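Shelf Height and Snack Choice in Small Shops
Term report, Retail Geography

2. Background

Small grocery shops in Whiteley carry fewer lines than a supermarket, and each line gets less shelf length. Earlier coursework treated shelf height as fixed. Our group tested whether moving a line from the lower ledge to the upper shelf changed how often it was picked up. Two shops took part, Gundden and Povness. Both have hard floors and open shelving.

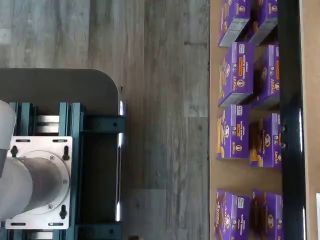 Yamila Núñez asked at the draft stage whether price had been held constant, as a discount on either shelf would swamp any effect of height. Prices were fixed in both shops for the full period. Labels were the same colour and size at both heights.

3. Method

Till records were used in place of direct observation. Each shop supplied 1000 receipts, giving a base of 2000. Receipts with no packaged food were removed, leaving 1624. The layout was changed on a Monday before opening, and stock was topped up at midday so that an empty row would not count as a lack of demand.
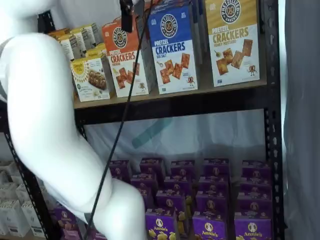
One reader of the draft objected that receipts record purchases and say nothing about items handled and put back. The objection is accepted. The term "picked up" has been replaced by "bought" in the results tables, but it remains in the original research question.

4. Limits

Crackers and boxed snacks were analysed as a single category. Package depth varies between lines, and a shallow box on a low ledge may be harder to notice than a deep one.

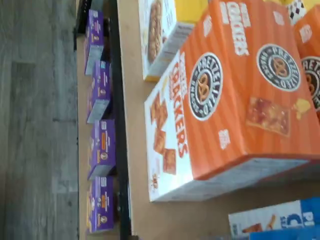
Package colour was not coded. The Drondusik scale for label contrast was considered, but it requires controlled lighting, and neither shop could dim its ceiling lights during trading hours. Receipt times were kept in the data file and have not been analysed.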